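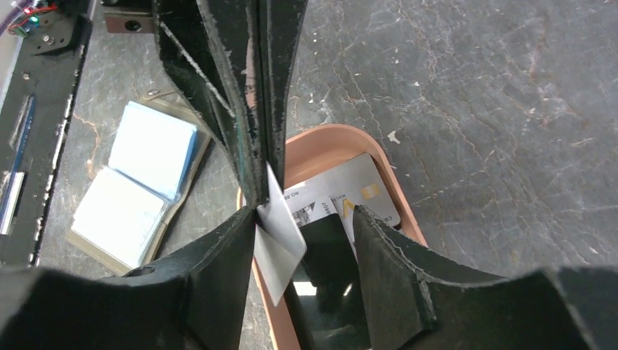
Re: [trirside-swap] Sorting loose cards into trays

I'm not persuaded, I'm afraid. A shallow tray is fine for a day or two, and then it becomes the place where every card in the house goes to be forgotten. I had a peach-orange one by the door. Bank card, blank cards, a library ticket from Filden that ran out years back, all in together.

> Ghislain Zacharias wrote:
> One tray for payment cards, plain cards kept out of it,
> packets on the table beside it. Takes me 5 minutes.
> The Hauser trays are worth the money.

Five minutes for how many cards? And what happens to the plain ones once they're out – a second tray? I've yet to see a packet stay where it was put, either.

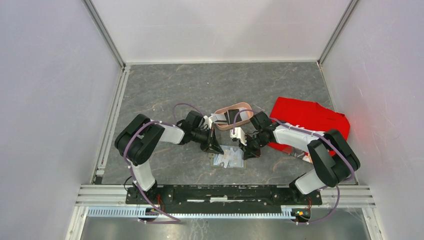
Skastoditz, November

Tried it anyway, on a stone-patterned top, tray behind, packet in front. I'll grant that a silver card shows up well against that colour. I still don't see why it needs a tray when a saucer would do. Does anyone have a spare one before I spend money?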